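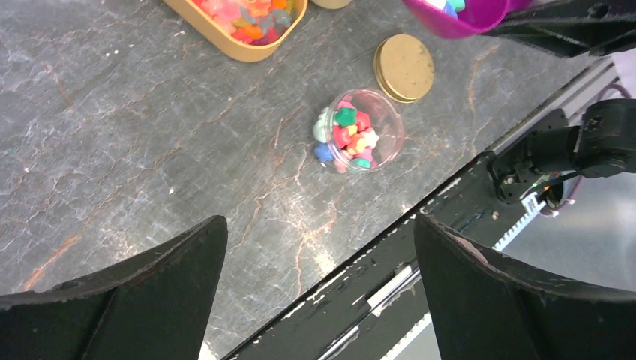

Tray on the stone-patterned tabletop.

**Skerard field office, pre-deployment safety checklist**
Checked by: Neema Mwakyusa
Date: 2024-05-28
Route: Skerard to Beretero, ceasefire monitoring patrol

Mark OK, FIX or STOP. A STOP on any line holds the patrol until the head of office signs it off.

## Vehicles

- [x] Armor plate and door seals, lead vehicle: OK
- [x] Armor plate and door seals, second vehicle: OK
- [ ] Run-flat inserts: FIX. Rear left on the second vehicle is past its date. Replacement is in the Rotich store, form sent.
- [x] Roof markings readable from the air: OK. Repainted in February, some chipping near the hatch.
- [x] Flags and lights: OK

## Notification

- [x] Route and timing sent to both sides: OK. Written receipts are in the folder.
- [ ] Air operations desk confirmed our grid references: STOP. They read back the old crossing point at Beretero. Corrected list sent, no answer yet. Do not leave on a verbal yes.
- [x] Hotline numbers tested: OK. The second number rang for a long time before pickup.

## Communications

- [x] HF radio check with Rotich: OK
- [ ] Satellite phones, 3 units: FIX. One will not hold a charge. Take the spare from the duty room.
- [x] Trackers reporting every 15 minutes: OK

## Personal equipment

- [x] Vests and helmets match the sign-out sheet: OK
- [x] Tourniquets on the outside of each vest: OK. Two people had them packed inside, fixed on the spot.
- [ ] Trauma bags sealed: FIX. Seal broken on the bag in the lead vehicle. Contents complete, needs a new tag.

## Route

- [x] Clearance report for the 42 km to Beretero: OK
- [x] Standoff of 1000 m from known firing positions: OK, except the bend by the Multia grain depot. Pass without stopping.
- [x] Two turnaround points agreed with drivers: OK

Comments: the grid reference problem also came up on the last patrol. I have asked for one shared list with a version number on every page. Recheck the STOP line before the engines are started and write the time next to it.

N. Mwakyusa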